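LIESMICH — Begleitmaterial zum Besuchstag »Greifen im Haushalt«
Stand: 2. August 2019

Schön, dass Sie hierher gefunden haben! Der Ordner gehört zu unserem Besuchstag und ist für alle gedacht, die dabei waren und zu Hause noch einmal nachsehen möchten, und natürlich auch für die, die den Termin verpasst haben und sich trotzdem ein Bild von der Arbeit machen wollen.

Worum es geht

In der Werkstatt Flavov beschäftigen wir uns seit 2017 mit einfachen Handgriffen im Haushalt, vor allem mit weichen Dingen — Decken, Kissen, Handtücher, also alles, was nachgibt und sich nie zweimal gleich hinlegt. Beim Besuchstag durften die Gäste den Handgreifer selbst führen, und wer wollte, konnte sich von Cayetano Arrieta erklären lassen, wie aus so einer Vorführung später eine Übung für den Roboterarm wird. Er hat das mit einer Engelsgeduld gemacht, auch beim letzten Durchgang noch, als der Kaffee längst alle war.

Was im Ordner liegt

dosell/ — Aufnahmen vom Zusammenlegen und Ablegen, 99 Durchgänge
ullance/ — Aufnahmen vom Aufräumen kleiner Gegenstände, 23 Durchgänge
notizen/ — Mitschriften aus der Fragerunde, leicht geglättet
LIESMICH.txt — diese Datei

Dosell und Ullance sind bloß unsere Hausnamen für die beiden Aufgabenreihen, bitte suchen Sie keinen tieferen Sinn dahinter (wir haben es auch versucht). Jeder Durchgang hat seinen eigenen Unterordner mit den Einzelbildern und einer kleinen Textdatei, in der die Aufgabe in einem Satz steht.

Zum Ablauf der Vorführung

Wir haben in Gruppen zu fünf Personen gearbeitet. Zuerst hat jemand aus dem Team den Griff langsam gezeigt, danach ging das Gerät reihum. Die meisten wollten anfangs viel zu fest zudrücken, was bei einer gesteppten Decke gar nicht nötig ist. Besser geht es, wenn man beide Backen an der gefalteten Kante ansetzt, kurz wartet und erst dann anhebt. Eine Besucherin hat uns gefragt, warum wir nicht mit glatten weißen Laken üben. Die Antwort ist schnell gegeben: Zu Hause liegen eben auch bunte und gemusterte, und damit soll das Verfahren zurechtkommen.

Bekannte Eigenheiten

Das Weitwinkelobjektiv biegt gerade Kanten zum Rand hin sichtbar durch. Wir haben nichts entzerrt, wer gerade Linien braucht, muss selbst nachrechnen. In der Reihe Ullance fehlen bei einigen Durchgängen die Textdateien — wir reichen sie nach, sobald Lysenko, unser Ablageprogramm, wieder ordentlich sortiert.

Nutzung und Rückmeldung

Für Unterricht und eigene Versuche dürfen Sie alles gern verwenden, eine kurze Nennung der Werkstatt freut uns. Hinweise auf Fehler nehmen wir jederzeit entgegen, am liebsten mit dem Namen des Unterordners. Der nächste Besuchstag ist für Oktober geplant, und wer schon einmal da war, darf selbstverständlich wiederkommen.

Beispielbild aus der Reihe Dosell

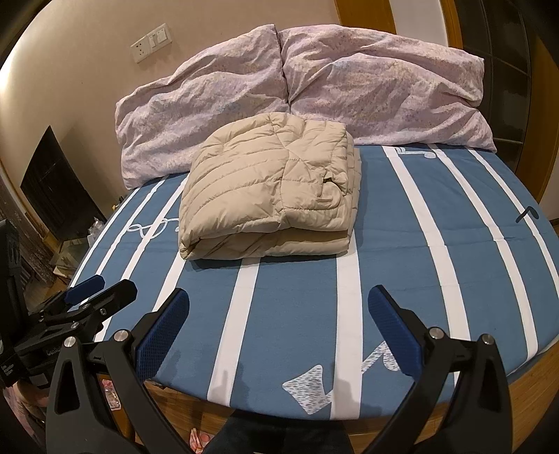
Handgreifer mit blauen Fingerauflagen, dahinter die gefaltete beige Steppdecke auf dem Bett.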